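Night shift, Vovira ward. December, half four in the morning and the radiator ticking.

She weighed 1,017 grams at the last weigh-in. I wrote it on the back of my hand, then on the parking ticket, then in the book they give you with the stork on it. Up from the day before. Not by much. The nurse said any up is up.

The cap was the new thing. A soft band with a light in it, red, shining through to the brain and coming back out again with news. That's how the doctor put it, more or less. Jinby, it was called, printed on the side of the monitor in letters like a toy shop. They'd asked us to sign on day two. Four pages. I signed before I'd got to the end becuase my wife was asleep and somebody had to and the pen was in my hand.

500 babies they wanted for the study. Ours was number 326. I liked that. It meant 325 had gone first and somebody had worked out where the tape should go.

So you sit. You learn the line. Green line, oxygen, wobbling along like a kid's drawing of the sea. When it dips you stop breathing. When it comes back you start. The nurse looks at the baby and never the line, I noticed that on the first night, and I tried to copy her and couldn't.

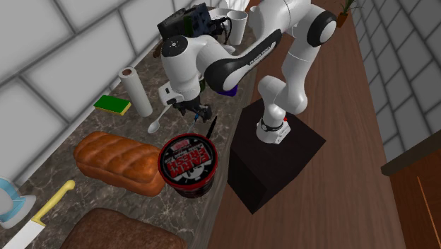 Ten past five. Alarm. Not the big one, the middling one, two notes going down. The line had dropped off its shelf and was lying on the bottom of the screen. I was stood up without knowing I'd stood. Said something, God knows what. The nurse came over, no running, shoes squeaking, and put one finger under the band. There's a small red light that glows on the front of the white robot arm, down at its base by the kitchen worktop, and the one in the cap was that sort of red, small and steady, and it was still on. I fixed on it. Still on. Still on. She slid the band a hair to the left, pressed the tape down with her thumb, waited.

Line came back.

"Slipped," she said. "She's a wriggler."

A wriggler. I went out to the corridor and leant on the wall by the Camacho vending machine, which had eaten 200 of something off the man before me, he'd left a note stuck to the glass. Wanted to laugh. Didn't quite manage it. Rang home, no answer, rang off, rang again.

"She's a wriggler," I said.

"What? What time is it?"

"Nothing. Go back to sleep. She moved, that's all. She moved about."

Quiet on the line. Then the kettle, I could hear it, she'd got up anyway.

The bus from Rusov Road starts at six. She'd be on it. I went back in and washed my hands up to the elbows like the poster says, and sat down, and the line was going along, and I put my hand through the little round door and let her have a finger.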